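**Laundry Project Passes Halfway, Still Hasn't Folded Anything Itself**

1 October 2021

The town of Wutarow has its first robotics payroll, and most of the work on it is putting clothes away. Makis, a small automation firm with an office above the old feed store, has spent the last several months paying residents to handle their own laundry with a gripper in one hand. The company wants 3,000 recorded examples. As of this week it has 1,690 or so in hand, if you believe the whiteboard by the stairs, and a somewhat smaller number if you believe the people who check them.

The idea is simple enough to explain over a counter. A person picks up the tool, which has two fingers and a camera, and uses it to grab, lift, fold or move a piece of clothing. The camera records what the fingers do. A learning system called Nenis then goes through the recordings and tries to work out how a sleeve is supposed to behave. Residents have pointed out that they have been trying to work this out for decades, with no funding.

Makis began in April with towels. Towels went well. They are flat, they have corners, and they do what they are told. The company moved on to shirts, lost a little confidence, and has now reached winter coats, where confidence is harder to come by. A puffy jacket has no real corners. Squeeze it in one place and it bulges in another, and a grip that looks fine from above may be holding mostly air and lining.

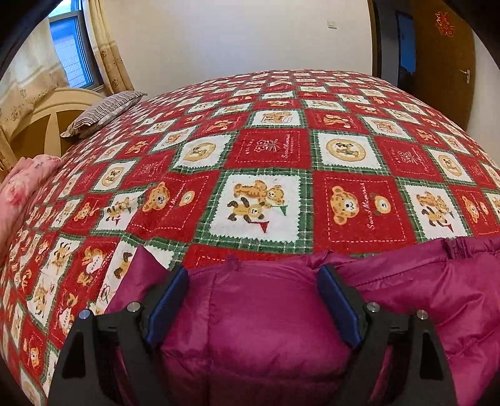 *A down jacket between the fingers of the hand-held gripper during the coat round. The bedspread says "Sweet Memories."*

Coats now have their own page in the instructions handed out to participants, which runs to 6 pages in total and was two when the project started. Collectors are asked to pinch the fabric, pause, and only then lift. They are asked not to help with the other hand. According to the checkers, the other hand helps anyway, usually toward the end of an evening, and those recordings are thrown out. So far 315 have gone that way, along with a few in which a cat took an interest.

The company is particular about where the work gets done. It doesn't want a bare table in a lab. It wants beds, couches and chairs in houses where people live, with whatever quilt happens to be on them. A busy bedspread is considered a good thing, on the theory that a machine that can find a jacket on top of a pattern can find one anywhere. One household that had bought a plain gray cover especially for the project was politely asked to put the old one back.

Pay is by the accepted recording, and the rate for coats was raised last month after complaints that they take twice as long as shirts. Makis agreed with the complaints, having timed it. Fitted sheets were also on the original schedule. They have been moved to a second phase, which has no start date, and the office becomes vague when asked.

As for what the machine can do at this point, the answer is a bench arm known as James, which sits in the back room and is being trained on the towel recordings. In its most recent test it was given 169 tries at folding a hand towel in half. Makis would not give the score but described the result as encouraging, and said several of the towels ended up smaller than they began.

Households with winter coats and some patience can sign up at the office, where there is a gripper by the door to practice on. Bring your own coat.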